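Security Guard Training and Licence Renewal: Group Report
Unit 2, Protective Services Diploma, Kestby campus

Background

Our group looked at how contract guards keep their licence current once they are working. Most of the reading was about getting the first licence. Hardly anything on renewals. So we picked one site, the Lastmont shopping centre, guards supplied by a contractor called Julladent, and asked what refresher training they get and who pays for it.

Method

Short paper survey, handed out at shift change, 6 am and 6 pm. 62 came back. Also read the Julladent training manual (200 pages, a lot of it forms) and sat in on one first aid refresher in August. Wanted to do the control room as well but ran out of time.

What we found

First aid gets renewed on time. Use of force refresher is patchier, and guards on nights miss it most becuase the sessions run mid-morning. Radio procedure isn't refreshed at all unless someone asks. Report writing was the thing guards said they wanted more of, which we didn't expect. Several wrote that their incident reports get sent back with no note on what to fix.

Cost came up a lot. One guard put down $700 out of pocket for courses and fees in a single renewal. Casuals pay their own way, permanents get reimbursed if they keep the receipts.

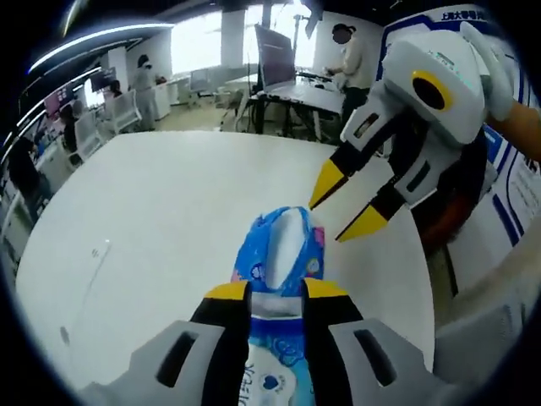
Who keeps track of when a guard's licence runs out?
At Lastmont it is the guard. Julladent holds a copy on file but sends no reminder, and the site supervisor only checks the card at induction.

That gap worried us more than the cost did. A lapsed licence means the guard can't be rostered, and the site runs short until it's sorted.

We used the Halász checklist from the unit reader to score the refresher program. Strong on content, weak on scheduling and record keeping. Full scores in appendix.

Recommendations

Evening session for night staff, once a quarter. Reminder email well before expiry. Supervisors to write a line of feedback on any report they send back. Reimburse casuals for at least the first aid part.

Limits

One site, one contractor. Survey was anonymous so we coudn't follow up. Question 2 was badly worded and we left it out of the results.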